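Clearance between a countertop oven and other items on the counter

Posted in Kitchen > Small Appliances
Asked by Jinach, Saturday, December 5, 2020
Viewed 269 times

I have a countertop oven and a toaster sharing one stretch of counter, 84 inches end to end. The oven manual asks for 4 inches at the sides and back. The toaster manual only says "adequate ventilation." With both in place I lose most of the prep area. Can the side clearance be reduced if the two are never run together? Also, is it safe to keep dry goods in canisters along the wall behind them? The wall is tiled.

3 replies

Bakon
I've had mine touching the toaster for years and nothing happened. Just don't leave bread bags on it.

Woldemariam
Use the larger figure. Where two manuals disagree, the appliance with the stricter requirement sets the gap for that side. Taking turns doesn't remove the problem, as the oven still heats the toaster's housing and cord while the toaster is off.

Check where the oven vents before you decide on a layout. Some models exhaust at the back, some at the side, a few at both. A vented side needs the full distance. If the manual gives a separate figure for the top, follow that too.

A tiled wall tolerates heat better than painted drywall, but the clearance is there for airflow as well, so tile doesn't cancel it. Dry goods keep best below 70 degrees. Flour and cereal will survive a warm spot, but nuts and anything with oil in it go stale sooner.

If the counter is too short, store the toaster in a cabinet and bring it out when needed. Unplug it and let it cool first.

Ryota Takeda
Agree with Woldemariam on the clearance. My comments are on the layout, which I redid in October.

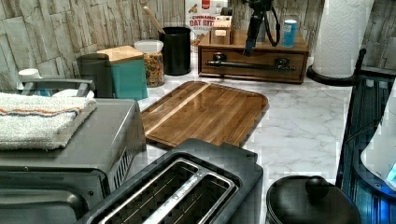
Prep space is easier to recover if the cutting board has a permanent position and everything else is placed relative to it. I keep the board flat on the counter behind the toaster, with the canisters and the granola jar along the back. A board with a juice groove is worth having in that spot, as it holds runoff from tomatoes or meat that would otherwise reach the appliances. The towel on top of the oven comes off before the oven is switched on. Cloth should not be on it during use, whatever the clearance at the sides.

For measuring, a strip of cardboard cut to 4 inches is quicker than a tape. Slide it down each side after cleaning, when things tend to get pushed together.

Jinach
Thanks. Mine vents on the right, so the toaster is going in the cabinet for now. I will move the nuts.

Bakon
Fair point about the cord.

Related: Jorkska toaster oven, crumb tray stuck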